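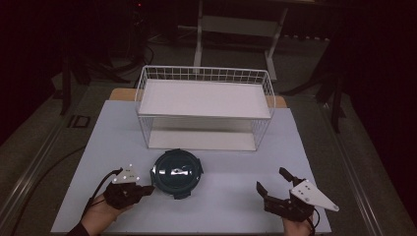 Powder coating questions I get all the time

I run a small coating shop, Kudside, out on the Stalstead road, and I answer the same handful of things on the phone every day. So I finally typed them up!

What can you coat?

Pretty much any metal that can sit in a hot oven without falling apart. Railings, patio chairs, wheels, brackets, gates (if they fit - my oven takes pieces up to 101 inches long). Steel and aluminum are the easy ones. If there's rubber, plastic or wood attached, please take it off before you bring the piece in.

How much does it cost?

My minimum is $149, and that covers one color and basic blasting. A set of four chairs usually lands at about $200, depending on how much old paint I'm fighting.

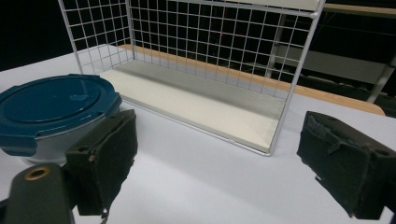
Does powder get into all the corners?

Mostly, yes, but inside corners are the fussy part. The powder is charged and it likes to grab the nearest edge, so tight spots get less of it. Anything made of thin rods crossing in a mesh, like that white rack with the grid side and back, has a whole lot of little joints, and on a piece like that I turn the gun down and go slower. I charge a bit more for wire work for that reason.

Can you match my color?

I keep the Heffernan chart at the counter, so come hold your piece up to it. Screens lie about color, especially whites and grays. Special orders add 2 weeks.

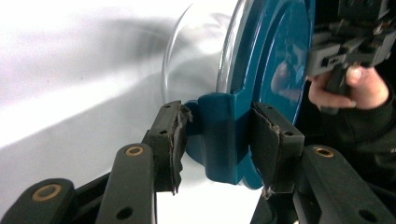

Teal lid, clear glass container.

Do you fix rust first?

I blast off surface rust as part of the job. If it's rusted through, you want a welder before you want me - the folks at Flodside do nice repairs and I'm happy to coat it afterward.

When can I drop off?

Any weekday from 8 in the morning, and I stay late on Thursday. Call first if it's something big, and bring a buddy to help you unload!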